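Third week of the robotics club in Garside, and our team finally has a name: Skisix. We chose the task of taking apart old office computers. My part is the hard drives. In the Dell they sit in a cage with blue plastic handles, and the gripper must come near them without pulling the cables.

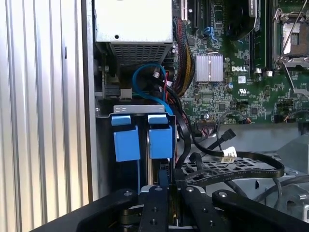 I saved 277 runs until Monday, and most are too short to be useful. My hand on the controller is still nervous — I stop often and then move too fast. The teacher says to go slower near the power wires and I try to remember this.

For the Trudell meeting in March we must show 2 tasks. The drives are one. For the second I want to take out a memory stick, but my teammates prefer screws. We will vote next week, I think.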